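Budgeting for hand-held grippers in a training kitchen

Our office is preparing its November equipment request for household clearing tasks. We have 400 per station for spare parts and must choose between Testa and Hakberg finger pads. Is one pair of grippers per station sufficient?
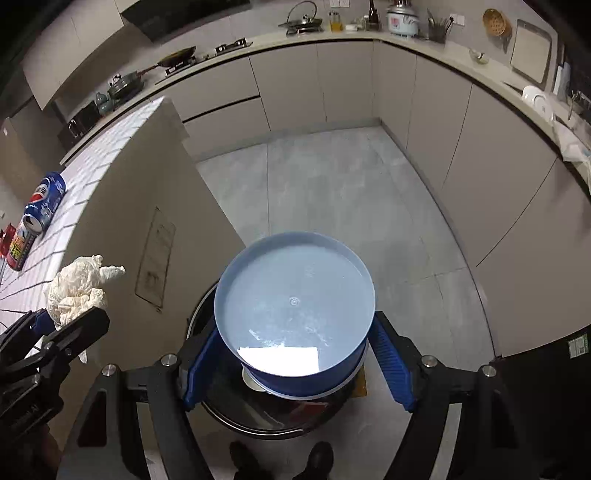 Posted by Loredana Amato, Mundenow

One pair is sufficient for a single operator. Disposal work needs both hands, with one gripper on a container and the other on soft waste such as a crumpled wad. Please budget for 2 sets of spare pads per pair and request written delivery terms before approval.

Posted by Dasska

We bought Hakberg. No complaints. Check the screws when you order, ours were a separate line on the quote.

Posted by stationplanner60

Include the household items in the request as well. A bucket, a brush and sponges are small purchases, but our finance office returned form 3884 when they were left out.

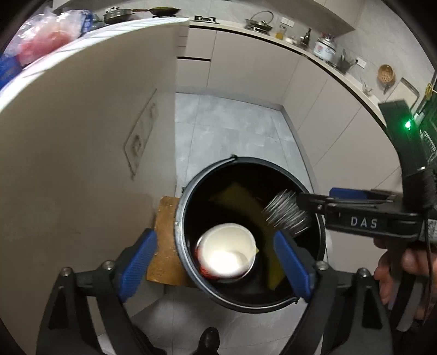

Should spare pads be charged to the equipment line or to supplies?

Charge them to supplies if they are replaced within the budget year. Pads delivered with the original grippers remain on the equipment line.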